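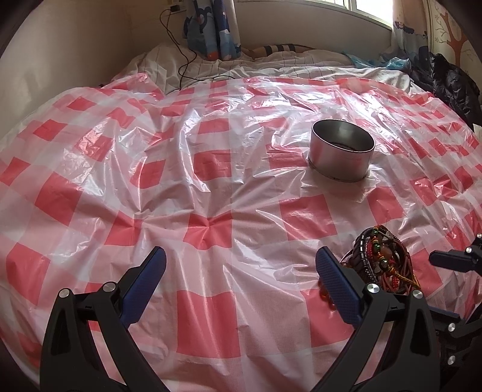 Fuseini Laryea told me in February that he'd pay double for a picnic blanket that didn't soak through, and I haven't been able to get it out of my head since. Well, Fuseini, you can keep your money!

ERNMONT, Fri 26 July — I'm so happy to share that Zullus, my little outdoor dining shop on Jurard Street, is opening its first Picnic Library this weekend. You come in, pick out what you need for a meal outside, and bring it all back within 3 days. Blankets with waterproof backing, enamel plates, real glasses, a cooler, even a folding table if your knees are like mine.

I started planning this after a pretty soggy lunch at Kao Park last summer (my sister still brings up the potato salad). Most of us picnic a few times a year, and the gear spends the other months falling on our heads when we open the hall closet. So I asked people who shop with me whether they'd borrow instead, and 436 of them wrote back. Some wrote whole pages. One person sent a recipe for cold noodles, and yes, I've made it twice.

We're starting with 62 complete sets, packed for two, four or six people. A membership is $90 for the year and covers as many loans as you like, one set at a time. Broke a glass? Tell us when you drop things off and we'll swap it out, no charge for the first one. Please do shake the crumbs off the blankets — we wash everything ourselves, and the machine is already working hard.

Doors open at ten on Saturday morning, and there will be lemonade on the sidewalk until it runs out. You can sign up at the counter, and sets can be reserved up to two weeks ahead.

For interviews or to borrow a set for a story, stop by the Zullus counter in Ernmont any afternoon and ask for me. I'm usually in the back, looking for forks.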